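8/2/23, Stenordale shop, bin sorting

Good session on the odds-and-ends bin today! We're finally down to things I can name. The pink wedge is staying (it's the best toy slice we have, dots and all), and the black-handled screwdriver goes back on the tool rack — I've missed it since June.

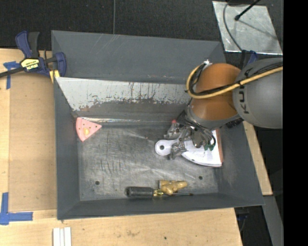 Christos Stamatopoulos thinks the rack is the wrong home for it and wants one screwdriver kept with the toys for battery covers. Fair point, and I like it. Next up is the Tindilbridge box, 16 pieces, then a good scrub for the bin floor.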